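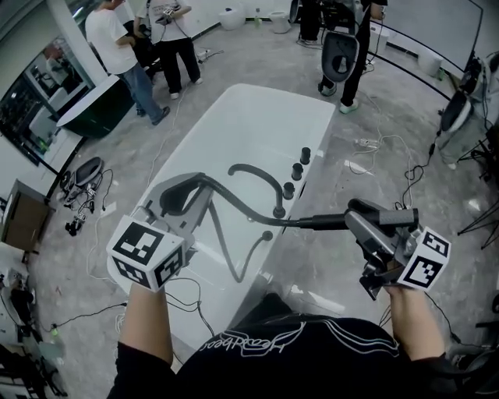

Long white tub, black hand shower.

How to price your house before you ring an agent

Quick one, doing this between viewings. Gets asked every week so putting it in one place.

1. Sold prices first. Not asking prices. Asking prices are hope. Go back as far as last December, no further, market's moved.

2. Same street if you can, then same side of the main road. In Flunthorpe that matters more than people think, the Liao Road end sells quicker.

3. Work out price per square metre. Sold price divided by floor area. One we looked at went for £313,000 with 168 square metres, so a bit over £1,860 a metre. Do that for 7 houses. Bin the highest and the lowest, average teh rest.

4. Times that by your own floor area. Garage doesn't count. Loft only counts if it was signed off.

5. Adjust. Tired kitchen, knock some off. New boiler, don't add anything, buyers expect heat. Second bathroom yes, add a bit, but never what you paid for it.

6. Round to where people search. Search boxes go up in steps, so £300,000 gets seen by two lots of buyers and £301,000 by one. A daft £1,000 can cost you viewings.

7. Now ring three agents. Dont tell them your number. If one comes in miles over the others ask which sales they used. Chibuzor Sani at our place will show you hers on paper, any decent agent should.

Leasehold flats are different, the years left change everything. Will do a separate page when I get a minute.

Min-kyu Pyo, Madach Lettings & Sales
September 21, 2022

7 comments | Share

We use cookies to remember your saved searches. Accept | Settings

© 2022 Madach | Contact us | Back to top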